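Ruvier Hand Demonstration Kit
Set-up and recording guide
Section 4: Recording a task by hand
Revision 1151, 10 October 2024

This section covers recording a two-handed task with the Ruvier grippers and the Fusero recorder. Complete the headset fitting in Section 3 before you start. For tasks shown by remote control, go to Section 6.
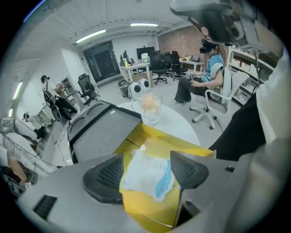
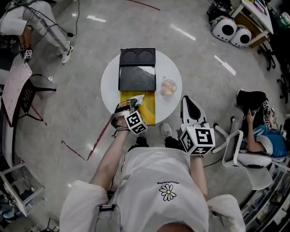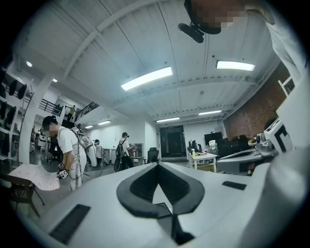

A demonstration is one complete performance of the task, from the start pose to the end pose, carried out with both grippers in your hands. The recorder stores the position of each gripper, the opening of the fingers and the view from each camera. Choose a task that can be finished within 85 seconds, and keep everything it needs within reach of one standing position. Tissue handling at a round table is a suitable first task: the crumpled tissue is pinched in the jaws of the left gripper, held over the yellow tray, while the right gripper stays clear beyond the edge of the table. Soft items such as this need a light, even squeeze.

4.1 Prepare the table

1. Place the table so that you can stand close to it without leaning.
2. Set out the trays and objects for the task. Leave at least 200 mm free on the side where each gripper will enter.
3. Put drinks and glasses that are not part of the task on another surface. If a glass is part of the task, keep it in the same place for the whole batch.
4. Check the table for glare. Turn a glossy tray slightly if a ceiling light is reflected where you need to grip.

Note: Small changes in object position between demonstrations are useful. Changes of object are not. Start a new batch if you swap one item for another.

4.2 Check the grippers

1. Wipe the faces of both marker cubes with a dry cloth. Do not use solvent.
2. Put your hand through the wrist strap, where fitted, and tighten it until the gripper cannot slip.
3. Close and open the fingers fully, three times on each side.
4. Look at the preview in Fusero. Both fingertips must be visible in each gripper view.

CAUTION: Keep hair, cords and loose sleeves away from the fingers. Route cables behind you before you pick up the grippers.

4.3 Record

1. Stand at the table and hold both grippers still in the start pose.
2. Press Record and wait for the tone.
3. Carry out the task at a steady pace. Keep your own fingers off the objects.
4. Return to the start pose and hold for two seconds.
5. Press Stop. Select Keep or Discard.

If you drop an object, pick it up with the gripper and carry on. Discard the demonstration if the object leaves the table or if you have to put a gripper down.

CAUTION: Your view downwards is limited while the headset is on. Do not walk about with it on unless a second person is guiding you.

4.4 Messages

Message 219, marker lost: a cube was hidden from view for too long. Turn your wrist so that the cube faces the headset, then record again.

Preview dark on one side: reseat the cable at the gripper and restart Fusero.

Batches are sent to the Wakska training folder when you choose Close Batch. To remove a single demonstration after that point, see Section 5.3.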